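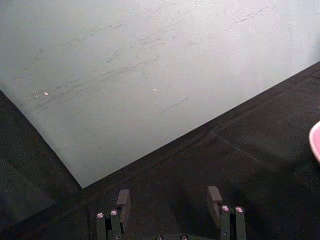
Thirteen Days on the Flimau Coast Path

The couple who run the small walking company Clilten spent part of April on the Flimau coast path, carrying their own bags and sleeping in whatever rooms they could find. They had booked only the first two nights. I talked to them by phone a few weeks after they got home and asked how it went.

"Slower than we planned," she said. "We had 13 days, and we used all of them. On paper you can do it in ten."

The path starts at the ferry landing in Chou and follows the cliffs north. The first stretch is paved and easy. After that it climbs more than 2,000 feet over a single day, and most of the climbing comes before lunch.

"I would split that day in two if I did it again," he said. "There's a guesthouse halfway up. We walked right past it at 11 in the morning feeling great, and by three I was sitting on a wall with my boots off."

They paid for rooms in cash almost everywhere. A double ran a little higher in the towns than in the farm villages, and breakfast was always included. Dinner was harder.
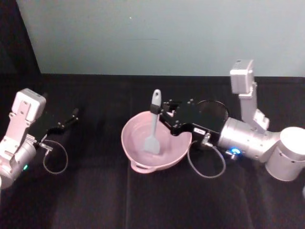
"If you get in after seven, the kitchen is closed," she said. "We ate crackers and canned fish on two different nights. After that we called ahead at noon and asked them to hold us some soup."

I asked about the bus, which many walkers use to skip the quarry section. They took it. The ride lasts 4 hours with the stop in Flomus, and he said the seats were fine but the road was rough. She got carsick and slept through the afternoon.

Flomus turned out to be the place they liked most. The town has 700 residents, one bakery and a swimming spot below the old harbor wall. They stayed an extra night there and cut a rest day later on to make up for it.
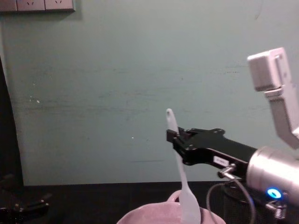 By the Travel Desk
Staff Writer

Neither of them thinks the trip needs special gear. She wore trail shoes and he wore boots, and both got blisters. They each carried one change of clothes and washed things in the sink.

"I packed a heavy rain jacket and it rained once," he said. "Bring it anyway. When it does rain up there, it comes in sideways."

They plan to go back in the fall and walk the southern half, starting from Chou again. She wants to book the rooms first this time. He says they are still talking about it.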